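Where do you put architectural models when the only table is also the dining table?

Asked 6 April 2025 in Storage and Tidying
Viewed 200 times

My other half makes building models and I make dinner, and we have one big table between us. It has a marble top with metal strips through it, and a slatted bench that follows the curve, so no drawers and nothing to shove things under. Since January the models have been winning.
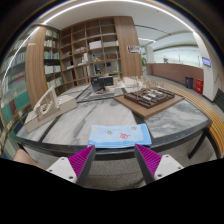 The table on Friday, towel folded on the edge.

There is a tall wooden cubby unit against the back wall, but the squares are 53 cm and the bigger bases stick out far enough to catch a sleeve. I don't want to stack anything, as the pale one is all openings and steps and I'd be the one blamed. Has anyone found a way of getting a table back without a divorce or a shed?

3 answers

Answer 1 (9 votes, accepted)
Trays. You've already got one under the dark brown model, so you are further along than you think. Put every model on its own tray, slightly bigger than the base, and move the tray and never the model. Then fix a deep shelf above the cubbies and slide them on up there. We used two Pledberg shelf boards on heavy brackets and they've held for years. Check what your wall is made of before you drill, mine was mostly optimism.

For dust, leave the towel out of it. Terry loops snag on thin card and those little stick trees will come away with it. A soft make-up brush for the models, and keep the towel for the marble.

Answer 2 (5 votes)
Agree about the brush. I'd add a clear cover for anything you mean to keep longer than a year. Honholm do a cheap one but measure the height first — I didn't, and now own a very nice cake dome.

Also ask which ones are finished. In our house the answer was "none of them", so we agreed on two at a time on the table and the rest on top of the wardrobe.

Answer 3 (0 votes)
get a bigger table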